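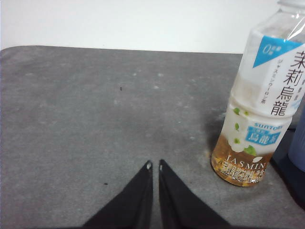
2 min read

Filed under: Automation / Opinion

We spent most of October comparing two grippers on the same arm, a Zelleck parallel unit and the pointed black fingers from Vustermont. I think the way people usually run these trials tells you very little.

The usual test object is a foam cube. Any gripper can pick up a foam cube. A clear bottle of jasmine tea is harder: part of it is see-through, part is printed label, and it is tall enough to run out of the wrist camera's view when you get close. We did 53 picks per gripper with bottles like that, and the Zelleck dropped 3.

The Vustermont dropped 21. I would still buy it. Most of its misses came from one approach angle, and the wrist view made that plain – both fingertips stay visible, so you can check where they point before they close.

Vendors should publish their misses along with the video. A drop count without the angle is not much use to anyone on a floor.

Comments (2)

quispe_lab: What controller? We saw the same thing until we slowed the last inch.

mtl_fixture: Foam cubes are fine for wear testing.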